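Are machines ready to take over towel handling in a small laundry?

Posted by Salcedo Guest House

Our property sends 60 towels to the folding table every Monday. Management has asked whether automated equipment could assume this work by June. We would appreciate replies from members with direct experience.

Leopoldo Nava

Large flatwork folders have served commercial laundries for many years, but they require a person to feed each piece. General-purpose arms are a different matter. At the Nomoden workshop we keep a log of towel trials, now at 627 entries, and our position is that the work is not yet ready for a paying customer. Locating an edge and taking hold of it remains the slow part. A soft cloth changes shape whenever it is touched - a box does not. I would advise keeping your present staff on the table and reviewing the question in a year.

Striped towel on blue cloth, two arms:
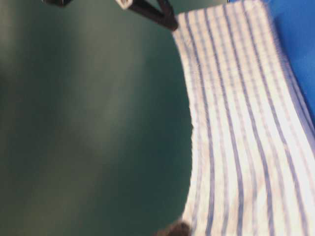
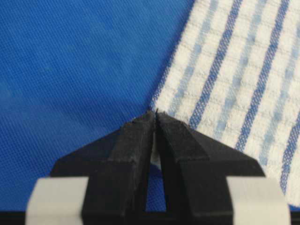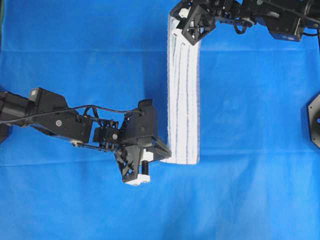

Duvano

I do not agree with the above. Our dishwasher is a machine and it does a household chore every night. Folding cannot be far behind.

Clitier

Please obtain a written quotation before committing any funds. We requested one for sorting and folding combined, and the supplier excluded folding on page 13. Members should also ask who clears a jam, and whether that person must be on site for the full shift.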